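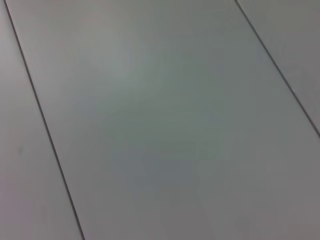 Give the Planner Permission to Do Nothing

By Randa Rizk

Every perception system I have worked with was raised like an only child. It was praised whenever it found something. Show it a cup, it says cup, everyone claps, the score goes up. Then one day you show it a bare gray surface and it says cup again, at 58 percent, and you have the nerve to be disappointed.

I have spent a good part of my working life on the software between a wrist camera and an arm, and I would like to speak up for the blank view. We treat it as dead time. In the logs it gets filtered out, in the training set it gets thrown away to save disk, and in the demo it is the part where the presenter starts talking faster. Meanwhile a moving wrist spends much of its day looking at nothing in particular: panels, seams, a smudge, the soft patch where the light falls differently. If your detector can't sit quietly through that, the planner downstream is going to have a busy afternoon.

On the Jetex project we had a detector that was very fond of seams. A thin dark line on a pale background looked to it like the side of a tray. The planner, being polite, never questioned this. It computed a lovely approach to the tray, checked it for collisions, smoothed it and sent it off. I have seldom seen such good motion in the service of so little. We spent 2 weeks tuning the controller before anyone opened the pictures.

The fix was dull. Hạnh Mạch pulled 900 blank views out of the discard folder and put them back in with an empty label. She also added a result to the message format that meant "I looked and there is nothing here," separate from "I have not looked yet" and from "the camera fell over." Before that, all three arrived as the same empty list. I am told this is a common design. I believe it, having designed it.

The usual objection is that blank views make the numbers look worse. They do, for a while. A detector that scores 100 on pictures of objects can be humbled by one joint between two panels, and no one enjoys putting that on a slide. There is also the fair complaint that too many blanks will make a system timid, so that it starts missing real things. Then tune the mix, and report both kinds of error side by side.

What I want from the planner is just as modest. When perception says nothing is there, it should be allowed to hold still, or move the camera and look again, without a timeout calling this a failure. Ours used to retry with a lower threshold, like a man who can't find his keys and decides that a spoon will do.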